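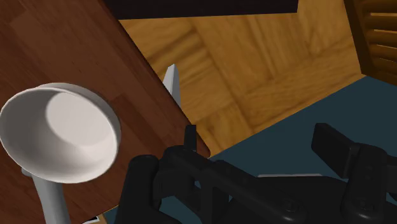
White bowl on a dark wooden tabletop

How to Oil and Look After a Wooden Tabletop

Updated 9/24/25

An oiled wooden table needs a small amount of work once or twice a year. It takes an afternoon, most of which is waiting. The method below suits solid wood tops that have an oil finish or no finish at all. It does not suit varnished, lacquered or painted tops, as the oil cannot get through the coating and will sit on the surface and stay sticky.

Check what you have first

Put a drop of water on a part of the table that does not show, such as the underside of an overhang. Leave it for 20 minutes. If the wood under the drop goes darker, the surface is open and will take oil. If the water stays in a bead and wipes away with no mark, the table either has a sealed finish or was oiled quite recently. In the second case, try again in a few months.

If you bought the table new, look for a care sheet. Our own top is a Bovwood kitchen table and the sheet was taped underneath, where we didn't find it until we moved house.

What you need

Furniture oil or hardwax oil
Sandpaper, 240 grit and 300 grit
A sanding block
Lint-free cotton cloths, at least four
Washing-up liquid and warm water
Rubber gloves
A dust sheet

We use Dostorine clear oil, but any clear oil made for indoor furniture will do. Check the tin if you eat at the table, and choose one marked as safe for food contact once dry. Do not use olive oil or sunflower oil. They go off and the table will smell.

Step 1. Clear and wash

Take everything off the table. Wash the top with a cloth wrung out in warm water with a little washing-up liquid, then go over it again with plain water. Dry it with a towel and leave it overnight. Wood that is still damp will not take the oil evenly.

Step 2. Sand

Sand lightly with the 240 grit, always along the grain. If the top is made up of strips, follow their length. Do not press hard. Water rings and small scratches usually come out at this stage, but a deep dent won't. Finish with the 300 grit, then vacuum with a soft brush and wipe with a barely damp cloth.

Take care at the edges and corners — it is easy to go through the colour there, and if the wood has been stained the pale patch will show.

Step 3. Oil

Stir the tin, don't shake it. Pour a small pool on to a cloth and spread it thinly along the grain, working from one end to the other. Do the edges as well. If you can reach the underside, give that a coat too, as a top that is oiled on one side only can start to cup.

Wait 20 minutes, then wipe off all the oil that has not soaked in. Look across the top with a lamp held low and wipe again where it shines.

Step 4. Second coat

Leave the first coat to dry for as long as the tin says. Two coats are enough for most tables. Very dry wood may need another on the end grain.

Getting rid of the cloths

Oily cloths can heat up and catch fire by themselves if they are left in a heap. Soak them in water and lay them out flat outdoors to dry before they go in the bin.

Everyday care

Wipe up spills when they happen. Put a mat under hot pans, and a felt pad under stoneware or anything else with a rough foot. Avoid spray polish with silicone in it, which makes later coats of oil hard to apply.

Central heating dries wood out, so we oil ours in December and again in early summer. Keep the table away from radiators if the room allows it.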